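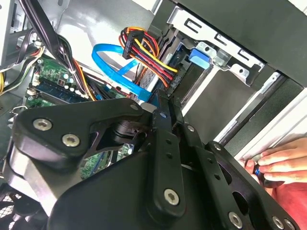 Support > Desktops > Closed with notes

I don't buy "bad hard drive" as the answer to this ticket, and I'm reopening it before anyone orders another one. The user's complaint was random restarts, then no boot at all on Friday. The last tech swapped the drive, wrote "resolved," and the machine died again 3 days later. Drives do fail, but this one passed the long test on my bench at 100 percent health. If I were going to blame anything near the drive bay I'd start with the blue SATA cable, which loops across the inside and folds back on itself down toward the board, with the red, yellow, orange and black power wires bunched up right next to it. A folded cable is a cheap thing to rule out. I doubt it's the whole story either, but a replacement costs less than the time I've spent reading the old notes.

Steps so far:

Replaced SATA cable with a Raptis one from the drawer. No change. Powers on, fans spin, no picture.

Tried a known good power supply. Same result. So much for the forum advice that it's "always the power supply."

Memory out, one stick back in, each slot in turn. Nothing. Sticks tested fine in another tower.

Cleared the BIOS settings, new coin battery. Nothing.

Next was the processor. I took all the memory out again and pulled the chip so I could get a light on the socket pins.
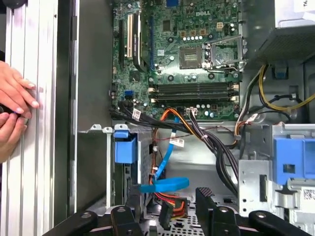 I went over the pins twice and can't swear to any of them being bent. Vasiliki Christodoulou thinks she sees one leaning near a corner. Maybe. I've seen people talk themselves into a bent pin after staring at a socket for 25 minutes, and I'm not touching it with a needle on a hunch.

The Gellumport parts desk quoted 35 dollars for a used board and says it was "fully tested." They said that about the last one too. I asked what the test was and got no reply.

Plan: borrow a matching chip from the spare tower, try it in this board, and only then pay for anything. Please do not close this again until it has run a full day under load - a login screen doesn't count.

Status: open, waiting on spare chip

Filed under: No boot / Repeat tickets / Hardware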